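3.2 Sensory evaluation of the cultivated samples

Samples of the cultivated poultry product were prepared in the Flemthorpe test kitchen in July. Each 100 g portion was held at refrigeration temperature overnight, battered, and fried in canola oil. Conventional breast meat from the Curkton processing plant was treated identically and served as the control. Tasters were recruited from staff and graduate students at the Garg campus; none had worked on the Omgate cell line or its growth medium.

Tasters scored colour, flavour, juiciness and fibre separation on a nine-point scale. The cultivated samples were rated close to the control for flavour but lower for fibre separation, a result consistent with the short alignment period permitted by the Omgate scaffold. Extending culture from 7 to 8 days improved the texture scores slightly — although the change fell within the variation between batches and should be interpreted with caution. Juiciness was not affected by culture time.

Written comments were coded by two readers working independently. The most frequent remark concerned the uniformity of the bite, which some tasters favoured and others associated with processed products. Batter masked differences in colour almost entirely, and the colour scores are therefore excluded from the analysis in Section 4.

Serving conditions were kept close to those of a domestic meal. Plates were unmarked apart from a code on the underside, and household textiles were used in place of laboratory wipes (Figure 7).

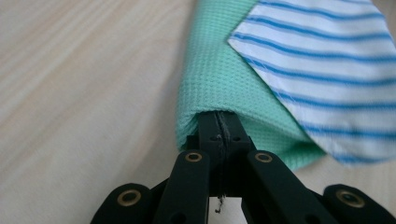

Figure 7. Kitchen textiles: waffle-weave cloth, rolled, and striped cloth.

Palate cleansing was with still water and unsalted crackers. A rest interval of 500 seconds separated consecutive samples, as in the pilot work at Curkton.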